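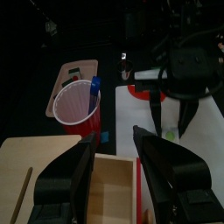 Boîte en bois clair, ouverte, vue de dessus.

Forum des copropriétaires – Résidence Canach
Rubrique : Règlement et parties communes
Sujet : Conservation des clés et des archives papier

secretariat_canach
Mesdames, Messieurs,
Le conseil syndical soumet à discussion, avant l'assemblée générale de septembre, deux points relatifs à la loge : le dépôt des doubles de clés et le sort des archives papier antérieures à la reprise par le cabinet Robles. Le rangement actuel ne permet plus de retrouver un document dans un délai convenable. Le devis de la société Tetudia pour une armoire fermée s'élève à 1700 euros, pose comprise. Les observations sont recueillies dans ce fil.

lot_404
Je prends acte du devis. Je relève toutefois que l'article du règlement consacré à la loge ne prévoit aucun dépôt de clés. Sur quel fondement le syndic conserverait-il les doubles des lots privatifs ?

Yaneth Henao
Réponse à lot_404 : le dépôt resterait facultatif et ferait l'objet d'un reçu signé par le copropriétaire. Un registre indiquerait les retraits et les restitutions. Les clés ne porteraient ni nom ni numéro de lot, seulement un code dont la correspondance serait tenue séparément.

bat_B_rdc
Favorable au dépôt, défavorable à l'armoire. Des boîtes peu profondes à l'intérieur du placard existant suffiraient, et la dépense resterait sous les 1000 euros. Quant aux archives, je demande que les procès-verbaux soient exclus de tout tri.

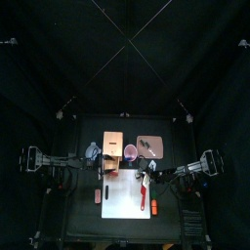 Petit meuble à tiroir en bois, assiette blanche et spatule rouge sur un plateau sombre.

lot_404
Le placard existant ne ferme pas à clé. La proposition de bat_B_rdc revient à déposer des doubles dans un local où passent toutes les entreprises d'entretien. Je voterai contre dans ces conditions.

bat_B_rdc
Une serrure peut être ajoutée au placard. Je maintiens que le devis est excessif pour l'usage envisagé.

Cillstead
Copropriétaire bailleur, je souhaite que le registre soit accessible aux locataires munis d'un mandat écrit. À défaut, chaque perte de clé m'oblige à me déplacer. Par ailleurs, le lien vers le règlement publié en tête de rubrique ne s'ouvre pas.

secretariat_canach
Le lien a été rétabli. La demande de Cillstead sera jointe au projet de résolution. Un second devis, limité à la serrure et à l'aménagement du placard, sera sollicité. Les procès-verbaux, les plans et les contrats en cours sont exclus du tri.

lot_404
Je demande que les deux devis soient annexés à la convocation et soumis à des votes distincts.

Yaneth Henao
Demande enregistrée. Les copropriétaires qui souhaitent consulter les archives avant le tri peuvent s'inscrire auprès du secrétariat, par écrit, en précisant les années concernées.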